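**Budget for a second two-arm cell: buy the frame ready made or build it?**

Sayaka Tamura

We have one bench cell with two small arms, used for table clearing (plates, bowls and cups into a basin). In May I have to put in a plan for a second one at our Skumness site. The quote from Gesska for a ready made enclosure is 3000 euros without arms, and that seems a lot for aluminium rails and some panels. Delivery is 7 weeks.

My questions are whether people build this part themselves, and what I should add to the budget that isn't on the quote. The arms are already approved, so please leave those out of it. The second cell should match the first closely enough that we can run the same jobs on both.

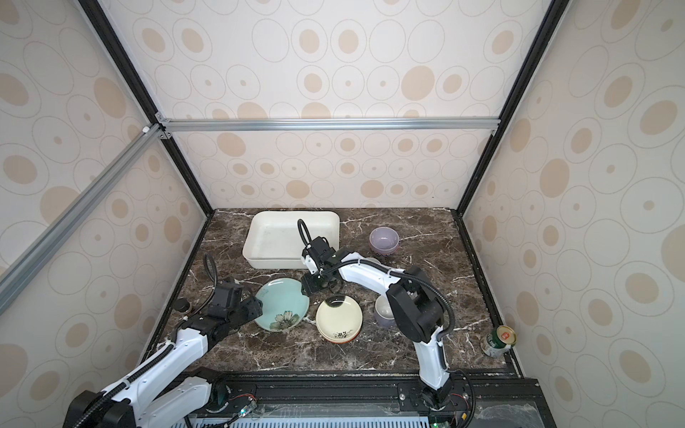
*The current cell with a clearing job set out: basin at the back, plates and bowl in reach of both arms.*

I can add the outside measurements if that helps.

---

Shinji Kaneko

I have done both. Building it is cheaper on paper. The extrusion and corner brackets for ours came to less than half of what we were quoted, but it took two of us most of a fortnight, and the first tabletop had to go back as it wasn't flat. If your time is charged to the project, price that in before you compare.

Where I would not save is the front rail the arm bases bolt to. If the bases end up further apart than on your first cell, or at a slightly different height, you will spend days setting up positions again. Measure the old one properly and order that rail cut and drilled by the supplier. The rest of the frame can be a bit off and it won't matter much.

Things missing from most quotes:

- power supplies and a switched socket strip
- spare gripper fingers, 2 sets per arm
- spare cables, the ones at the wrist first
- the tabletop (marble pattern or whatever you have, get the same finish if your cameras are used to it)
- wall covering, same remark. Buy a spare roll, patterns get discontinued
- crockery. It breaks. We put down 292 euros for the first year and used all of it

Also ask Gesska if the price includes assembly on site. With ours it didn't, and the boxes sat in a corridor until we had people free.

---

Darlene Robichaud

just buy it. we got ours from Plisance and it was fine

---

Haruna Kawaguchi

Agree with Shinji on the front rail. One more line for the plan – carriage. A flat heavy top goes as a separate pallet and the supplier may leave it at the kerb. Check the door width and the lift too.

If the 7 weeks is a problem, ask for the frame and panels as two orders. You can fix the arms and start testing before the side walls are on.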